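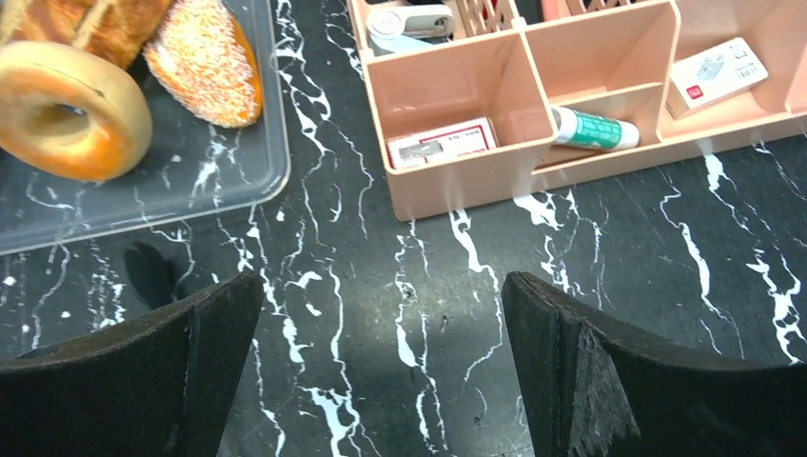

Print | E-mail this entry
Reading time: 1 min

Notebook, student manipulation project, June, 4:10 p.m.

Moved to the black marbled top. Two setups on it: bread in the clear tray, stationery in the pink organizer. Tray goes first, it is the harder one for the depth estimate.

Finger pads still the old set. Right pad scuffed on the face. Swap before the next long run, log the serials.

Tamiru config unchanged except close limit, now 494 counts. Opening left at 1109. Dataset stands at 2488 episodes, 178 of them flagged for relabeling (glue stick tagged as "marker").

To do:
- recheck exposure, reflections between the fingers
- C. Mamo to merge the label fix
- write up the pad wear for the club report

Comments (3)

Chaltu Mamo: Label fix merged. Rerun the export.

Leretti: Is 494 with the old pads or the new ones?

Chaltu Mamo: Old. Redo it after the swap.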